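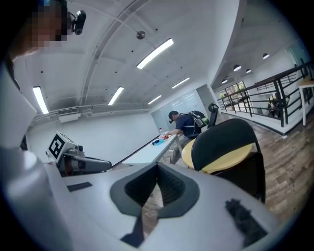 Reaching down over a long table.

Home > Guides > Chores

23rd February, by Liam Dunmore

How to pick a first chore for a robot

Start with clearing a table. Folding shirts can wait.

1. Pick one table and keep it where it is.
2. Choose a few rigid items, such as a bottle with a cap.
3. Do the job by hand and write down each move.
4. Run 57 tries before you change anything.
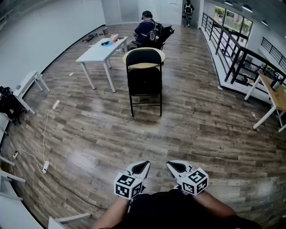
Can a machine clear a table without help yet?
Sometimes, if the items are familiar. Our Prelter arm needed help on 141 of 900 tries.

Contact Stundura | Back to top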